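Yook Countertop Sealer, 200 ml bottle

Sold by Drilora, ships in a padded box

I started stocking Yook because I ran out of patience with the other stuff. My own kitchen has a honed black stone counter, and if you have one too you already know about the rings. Lemon, coffee, the bottom of an olive oil bottle, everything leaves its signature! I tried three sealers over two winters before a customer in Gallen mailed me half a bottle of this one with a note that just said "try it by the stove." So I did, and I ordered a case the next morning.

What you get is a thin, water-based sealer that soaks in and dries matte. It doesn't turn the stone glossy and it doesn't leave that sticky film you can write your name in. The smell is faint, a bit like school glue, and it was gone from my kitchen by dinner.

How I use it

Wash the counter with plain dish soap the night before and leave it alone until morning. Go on, skip the coffee maker for once. Pour a puddle the size of a pancake, push it around with a lint-free cloth, and keep the edges moving. Give it ten minutes, then buff off whatever is still sitting on top. I do a second coat after lunch (on older stone I'd call that one required). Keep everything off it until the next day.

One bottle does my whole counter twice, with enough left over for the windowsill. If yours is a big L-shape with an island, get two.

Where it works

Granite, soapstone, slate, honed marble, unglazed tile. I've also put it on a concrete plant shelf and been very happy. Please don't use it on laminate or glazed tile, it has nowhere to go and you'll be scrubbing streaks all evening. Quartz doesn't need it either, so save your money.

The stretch around the sink is the part I redo most often, usually in November before the holiday cooking starts. Run a dry cloth along the rim first, because any water hiding there will leave a cloudy patch.
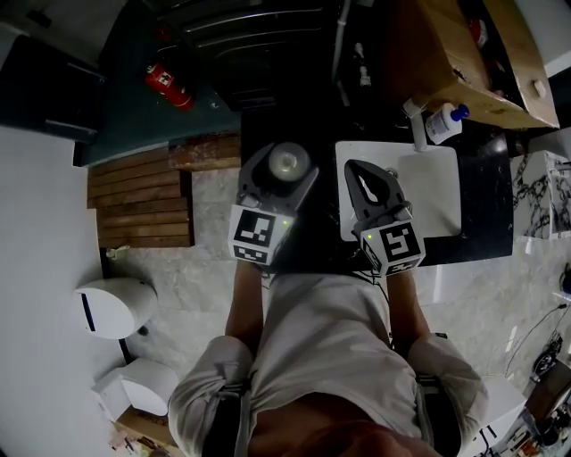 Photo: Drilora

Dark counters show haze more than pale ones, so buff toward a window if you can and crouch down to check from the side. Missed a spot? Dab on a little fresh sealer, wait a minute and wipe it again.

The details

Item number: 482
Size: 200 ml
Finish: matte
Cloth: one included, the gray Grurasau one
Shelf life: two years unopened, and I'd finish an open bottle within one

The larger shop bottle is item 457. It's the same liquid with a pump top, and nearly 51 of you have asked me to bring it back, so it's on the shelf again! Refills for the small bottle are coming once I find a cap that doesn't leak.

Returns are fine within a month if the seal is unbroken. If you aren't sure what your counter is made of, send me a photo and a rough size before you order and I'll write back, usually by 9 in the evening.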